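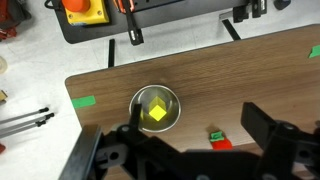 A yellow cube in a stainless-steel bowl on a wooden tabletop.

Varkholm to rebuild three greens and replace irrigation main

March 3, 2026

Varkholm Golf Club has approved a renovation of its back nine that will rebuild three putting surfaces, reshape 31 bunkers and replace the irrigation main on the west side of the property. Construction is scheduled to start in July. The front nine will stay open during the work.

The plan was drawn up by golf course architect Baptiste Arnaud. Earthwork and drainage will be handled by Pleltavano, the contractor that rebuilt the practice area at Varkholm. The irrigation design is by Fukuda, and the greens mix and bunker sand will come from the Darach quarry.

The greens at 11, 14 and 16 are push-up greens, shaped from native soil when the course was built and topdressed with sand ever since. Core samples taken from all three show a sand layer of uneven depth over a silty clay base. Water moves through the top layer and stops at the clay. On 14, where the back third of the green sits lower than the collar behind it, the root zone stays saturated long after the other greens have firmed up.

Arnaud's specification calls for each green to be cored out to a subgrade that matches the finished contours. A gravel blanket goes on the subgrade, with perforated drain lines trenched beneath it in a herringbone pattern. The root zone mix goes directly over the gravel, without an intermediate layer. That method depends on the particle sizes of the gravel and the mix being compatible, and the specification requires a lab test of both materials before any is delivered. Each load will be sampled at the gate.

The contours will be changed on two of the three. The existing surface at 16 will be scanned, stored as a grid of elevations and put back as it is, apart from a small adjustment at the front left where the slope is too steep for a hole location at current mowing heights. The 11th green will be extended toward the right-hand bunker to recover area lost as the mowing line crept inward. The 14th gets the most work. Its back third will be raised and a surface drainage outlet added on the left side, so that water leaves the green in two directions. At present all of it runs to the rear.

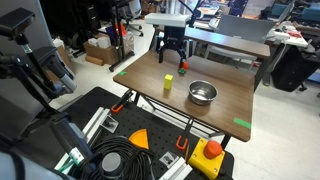 Bunker work covers the whole of the back nine. The present bunkers have steep sand faces that wash out in heavy rain, and the crew spends much of the following morning pushing sand back up the slope. The new ones will have flatter sand floors and grass faces, with a bonded liner underneath. Several on 12 and 17 will be moved farther from the tee. Two fairway bunkers on 13 that sit in a natural swale will be filled and grassed over, and the swale will be regraded to carry surface water to the ditch. These are in addition to the ones being reshaped.

The irrigation main is the largest single item. The existing pipe is solvent-welded PVC and has failed repeatedly at the fittings, most often at the tees where lateral lines branch off. It will be replaced by 2,495 feet of high-density polyethylene pipe with fused joints, laid along a new route that keeps it out of the fairways where possible. Isolation valves will be placed so that one hole can be shut down without cutting water to the rest of the nine. The old pipe will be drained, capped and left in the ground except where it crosses a drainage trench.

Sprinkler heads around the rebuilt greens will be installed in pairs, one head throwing inward to the putting surface and one outward to the surrounds. The two areas can then be watered on separate schedules. Control will be by two-wire path, tied to the existing central computer. The pump station is not part of the contract. Fukuda's flow calculations show that it can meet the new demand if the back nine is watered in two blocks, greens and tees first, then fairways.

"The drainage decides the order of everything else," Arnaud said. "The outlets go in at the low end and we work back uphill from there. If the outlet at 14 is not in and running, there is no point opening the green."

Under the sequence filed with the club, Pleltavano will begin with the main drain below 14 and then open the 14th and 16th greens together. The 11th follows once the haul road has been moved to the east side of the hole. Trucks will be limited to marked routes, and plywood or mats will be laid wherever a route crosses a fairway. Haul routes are to be decompacted and sodded before the contractor leaves each hole.

The rebuilt greens will be seeded with a creeping bentgrass. Sod was priced as an alternate and turned down, the concern being that a sod layer grown on a different soil can slow water entering the new mix. Seeding means a longer grow-in, and the club has accepted that the back nine will not reopen until the spring after construction. The opening date will be set by turf cover and rooting depth. Green surrounds and bunker faces will be sodded.

Members will play the front nine as a loop while the back is closed. A second set of tee markers will be put out on six of the holes so that an 18-hole round can be played with some variation in length. Scores from the double loop may be posted only where the tees used have been rated; the club has asked for a temporary rating of the second set and will post the result in the golf shop. Cart traffic on the front nine will be kept to paths on par 3 holes.

The tree plan is limited. A line of poplars behind the 11th green will be taken down to let morning light onto the surface, and their roots cut out of the green cavity before the gravel goes in. The oaks to the left of 16 stay. Fencing will be set at the drip line and no material may be stored inside it.

Drawings for all nine holes, with the grading plan for 14 at a larger scale, are available in the clubhouse office. Questions on tee times and outings during the closure should go to the golf shop.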